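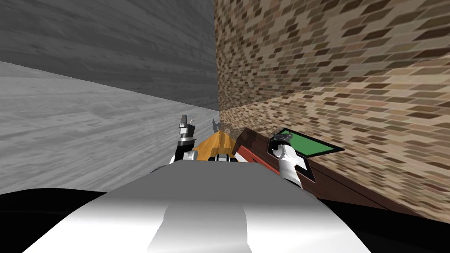

30/12/2018

I spent most of Sunday in the simulator again. The plan was to record the pad task until I had enough good runs to train on, then stop. I got part of the way.

For anyone who hasn't read the earlier posts, I drive a simulated two-armed robot with a pair of hand controllers and a headset. I move my hands, the arms follow, and everything gets logged. The logs go into a training script that Natanael Paiva wrote, and the script tries to copy what I did. My job is to do the same small thing over and over without getting sloppy.

The room is called Oltau. It's one of the kitchens we generate with random walls and floors, so it came up with brick on one side and grey planks on the other, and the brick is stretched in a way no bricklayer would allow. The texture doesn't affect the physics. I did find the slanted pattern hard on the eyes after an hour.

The task is to bring the right gripper down to the green pad on the brown counter, touch it, hold for 2 seconds and come away again. The left arm has to stay up and out of the way. That last part is harder than it sounds. When I concentrate on my right hand, my left hand sinks, and the left gripper goes down with it towards the orange wood in the middle. If it touches, I throw the run out.

In August I was keeping runs like that and trimming them afterwards. Natanael asked me to stop. The trained version had picked up the sag and was doing it every time, a bit lower than I did. So now I start over when it happens.

I've also changed how I come in to the pad. I used to go straight across from the start position, and the elbow of the right arm would swing out towards the wall. Now I stop above the pad and a little to the left of it, check the shadow on the cabinet, then go down. The shadow is the best depth cue I've got. The headset is supposed to give me depth but I still misjudge the last bit, and when I watch the shadow I miss a lot less.

Totals so far for this room are 266 runs recorded and 222 kept. Most of the ones I dropped were the left arm. A few were the controller losing tracking when I turned too far from the base station, and I've moved my chair to fix that.

Valdemar Þorgeirsson tried it for an hour while I made lunch. He's slower than I am and his runs are smoother, which is a bit annoying. He holds his elbows against his ribs the whole time. I tried it his way in the afternoon and my shoulders were less sore by the end, so I'll keep doing it. We haven't decided whether to mix his runs in with mine. Natanael thinks two styles in one small set will confuse the training, and Valdemar thinks it'll help. I'd like to train it both ways and compare, but each one ties up the computer overnight.

Still to do in Oltau: runs with the pad moved further along the counter, and runs that start with the right arm low. I'm also going to colour the bottom of the controller grips with tape so I can tell them apart before I put the headset on. I picked them up the wrong way around 4 times today.

The next room on the list is Wutik. I'll start on it once the overnight training for this one has finished.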